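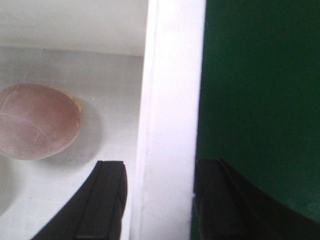 Fellbridge Handling Cell: Frequently Asked Questions

Set-up, care and repair of the tabletop handling cell. Last reviewed 18th October.

Who may use the cell?

Staff and students who have completed the Fellbridge workshop induction may run saved programs. Changes to speed limits, the wrist camera or the gripper are made by cell technicians only.

How should the table be prepared before a session?

Wipe the surface with a damp lint-free cloth and let it dry. Small specks are acceptable. Grit near the work position should be removed, as it scratches the fingertips on low approaches.

Where should the first test object be placed?

Place it within reach of the arm and clear of any upright panel. Run the first approach at reduced speed with the fingers open, and stop it short of the object so that clearance can be checked on both sides.

Should both fingers be visible in the wrist camera view?

Yes. Both fingertips should rise from the lower edge of the view. If only one can be seen, the camera bracket has moved. Loosen its two screws, straighten the bracket, tighten the screws and repeat the camera alignment in the Brundine software.

Pale surfaces look washed out in the camera view. Is this a fault?

Not usually. White walls and panels reflect a good deal of light. Lower the exposure one step at a time until the edge of the object is clear, then check that dark fingers can still be told apart from a dark background.

How often is the gripper serviced?

Fingers are inspected every 1000 cycles and replaced at 4000, or earlier if a tip is chipped or the gap is uneven when closed. The cycle count appears on the Brundine status page and must be reset after replacement.

Which spare parts are approved?

Fashola finger sets and Flarora camera cables are held in the parts store. Printed substitutes are not permitted, including for short trials. Part 17 on the stores list is the complete finger set with screws.

The gripper stops before it is fully closed. What should be done?

Press the stop button, isolate the power and look for debris in the finger slide. Clear it with a soft brush. Do not use oil. If the fault returns, tag the cell out of service and lodge a repair request.

How long does a repair take?

Finger changes are normally completed the same day. Repairs to the wrist or cabling depend on parts. Requests lodged during the December closure are dealt with when the workshop reopens.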